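Search this guide Go Clear

Category: Home Lab & Hobby Chemistry > Scales and Balances > Setting Up

Section 5. Setting Up Your Trudik 400 Tabletop Balance

Welcome back! If you have come straight from Section 4, your balance is out of its carton, the foam blocks are put away somewhere safe, and you are probably itching to weigh something. We ask for just a bit more patience. A balance that is placed well and leveled on the first day will give you steady numbers for years, and one that is hurried along tends to drift and make its owner grumpy.

5.1 Choosing a spot

1. Pick a table that doesn't wobble when you lean on it. Push down on each corner in turn, and if it rocks, fold a bit of card under the short leg or choose another table altogether.

2. Keep the balance out of the path of fans, heating vents and open windows. Even a gentle breeze you can hardly feel on your cheek will make the last digit wander.

3. Leave yourself elbow room. Beakers, dishes and tweezers have a way of spreading out once you get going, and you will want them within reach but off the weighing pan.

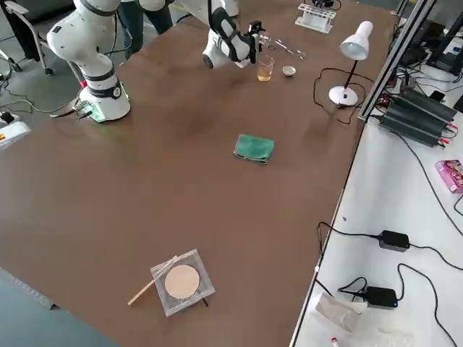 How long should I let the balance warm up before I trust the reading?
Give it half an hour after plugging it in, or a full hour if it has just come in from a cold car or garage. The display will light up right away, but the parts inside need time to settle to the temperature of the room.

5.2 Leveling

1. Find the little round bubble at the back of the balance, to the left of the power socket.

2. Turn the two front feet, a quarter turn at a time, until the bubble sits inside the ring. Clockwise raises a corner and counterclockwise lowers it. (Most of us turn the wrong one first, so take your time.)

3. Tighten the locking collars with your fingers only.

CAUTION: Never lift the balance by its pan. The support under the pan is delicate, and a bent support is not covered by the Tralmont warranty.

4. Check the bubble again after locking. If you move things around on the table later, or slide the balance over to make space for a project, come back and repeat this part from the start.

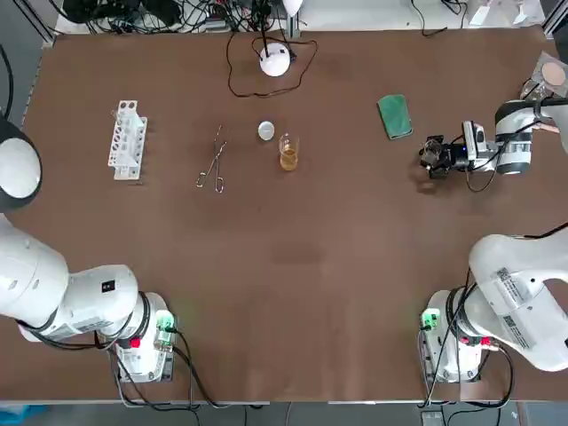

5.3 Calibrating with the supplied weight

1. With the pan empty, press ZERO and wait for the small star to appear in the corner of the display.

2. Hold down CAL for 5 seconds. The display will flash the number 312, the weight in grams of the brass piece in your kit. Please use that piece and no other!

3. Set the weight in the middle of the pan with the padded tongs. Fingerprints add more than you would think.

4. When the flashing stops, take the weight off and put it back in its pouch.

NOTE: If the display shows E5, the balance felt a bump or a draft partway through. Press ZERO and begin again at step 1.

Replacement weights and tongs are sold by Liyanage Supply under the Hillov name.

Tralmont Instruments, Customer Help Desk | Guide revised May 2020 | Back to top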